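4. Folding trials in an ordinary bedroom

Figure 4. Hand-held gripper with the garment spread over the bedding, finger pads closed on the fabric. 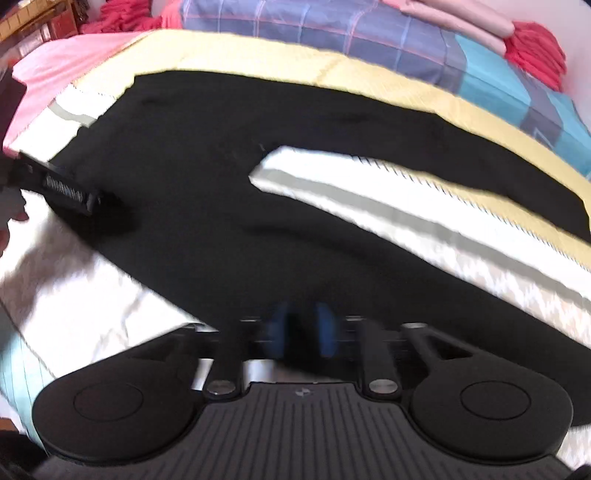
The gripper was designed to be built at home with hand tools and one small printer, and the folding trials were the first in which it left the workshop at Anbridge. Section 3 dealt with rigid objects on a bench of known height. Cloth on a bed differs in two respects: the support gives way when pressed, and the object has no fixed shape from which a grasp point can be computed. Our method therefore depends on the operator choosing a point by eye and on the linkage closing symmetrically about it. In Figure 4 the blue finger pads have closed on the black fabric, which is raised slightly at the pinch, while a sprung clip holds the left edge of the garment and the operator's fingers rest close by. The bedding was left as it lay, with several sheets and covers overlapping, so that the stiffness under the cloth varied from one side of the working area to the other. We regard this variation as part of the task. A flat table would have given more repeatable closures but would have told us little about the conditions in which the tool is meant to be used.

4.1 Construction of the closing linkage

The linkage used in these trials is the third version, referred to in the build notes as Jallstead. The two earlier versions used a single driven arm with the opposite arm fixed. That arrangement was simple to make and adequate for boxes and bottles, but on cloth the moving finger pushed the material sideways before any grip was formed, and the operator had to follow it with the wrist. In Jallstead both arms are driven from a common slider and meet on the centre line of the housing. The slider was cut with a junior hacksaw and finished by file. Lyle Ambrose made the first set of arms and Irén Fodor the second, working from the same drawing, and the two sets were interchangeable after the pivot holes had been opened slightly with a hand reamer.

Play at the pivots was the main source of error. A screw tightened fully against the arm removes the play but makes the trigger heavy, and a tired operator then closes the fingers in two stages, which tends to drag the upper layer of cloth. A screw left slack lets the pads meet out of line. We settled on tightening each pivot until the arm would no longer fall under its own weight and then backing the screw off by a small fraction of a turn. Thread-locking compound was applied after this setting had been made. Before the compound was adopted, the pivots had to be reset at the start of every session - a tedious job, and one that was sometimes skipped.

The finger pads are soft castings made in a printed two-part mould. The moulding compound, sold by Huller, was chosen for its low price and long working time. Pads from the first casting had small voids at the tip where air had been trapped against the mould wall. These were usable on towels but caught on knitted fabric. Tilting the mould during filling and leaving it open at the upper corner removed most of the voids. The remaining flash was trimmed with a scalpel, and pads with any visible step at the gripping edge were discarded.

4.2 Procedure

Each trial began with the garment laid out by hand. The operator then placed the open fingers against the cloth at the chosen point, pressed lightly, closed the trigger and lifted. A closure was recorded as good if the cloth stayed between the pads during the lift and the following transfer. It was recorded as poor if the cloth slipped, if a layer of bedding was picked up with it, or if the operator made a second attempt. No distinction was drawn between a slip at the start of the lift and one during the transfer, although in hindsight the two have different causes and should have been logged separately.

Three operators took part: Fodor, Ambrose and Maarten Smits. Smits had not used the tool before and was given five minutes of practice on a tea towel. Arnout Michiels kept the log, and was not told which set of pads was fitted. Between them the operators made over 2,000 closures, the greater part of them on shirts, trousers and sweatshirts taken from normal household laundry. Garments with metal fastenings were included but were gripped away from the fastening.

Sprung clips were permitted as an aid wherever a garment would not lie still. Their use was noted in the log. In the early sessions we had tried to do without them, on the grounds that a finished robot would have no such help, but the operators compensated by leaning on the cloth with the free forearm, which disturbed the mattress and could not be described in any consistent way. A clip at least stays where it is put.

4.3 Observations

The most frequent fault was the unwanted pick-up of bedding. It occurred chiefly with thin garments, where the pressure needed to form a fold between the pads was enough to raise a fold in the sheet as well. Approaching at a shallow angle reduced the fault and was adopted independently by all three operators. Smits described the movement as scraping towards himself before closing. With heavier cloth the angle made little difference, and the operators tended to return to a more upright hold that was easier on the wrist.

Slipping was less common and was associated with worn pads. Dust and lint collected on the gripping face during a session, and the grip on smooth fabric fell away gradually, so that the operator was seldom aware of it until a lift failed. Wiping the pads with a damp cloth restored the grip. We now wipe them after every garment. Replacement of the pads became necessary after six sessions for the first casting. The later castings were still in service when the trials ended in February.

Two weaknesses of the build should be reported for the benefit of anyone copying it. The return spring on the slider was salvaged from a ballpoint pen in the first unit and proved too weak once the pivots had been locked; the replacement, from an assortment box, has no part number that we can give. The width of the housing was also a nuisance near the edge of the mattress, where the operator's approach was limited by the bed frame. Emmett Rosenthal has drawn a narrower body under the working name Nkosi - it keeps the same arm geometry but moves the slider lower - and a first print has been assembled without pads.

4.4 Transfer to the bench arm

The finger assembly can be removed from the hand-held body and fitted to the bench arm described in Section 2, with a servo in place of the trigger. Only a short series was attempted. The arm reproduced the operators' shallow approach acceptably on a folded blanket, but its base had to be clamped to a board beside the bed, and the board shifted when the arm was fully extended. Positions taught at the start of a run were no longer correct by the end of it. We have not included these closures in the totals given above. A stiffer base is being welded, and the series will be repeated with the same garments before any comparison is made between the hand-held and driven versions.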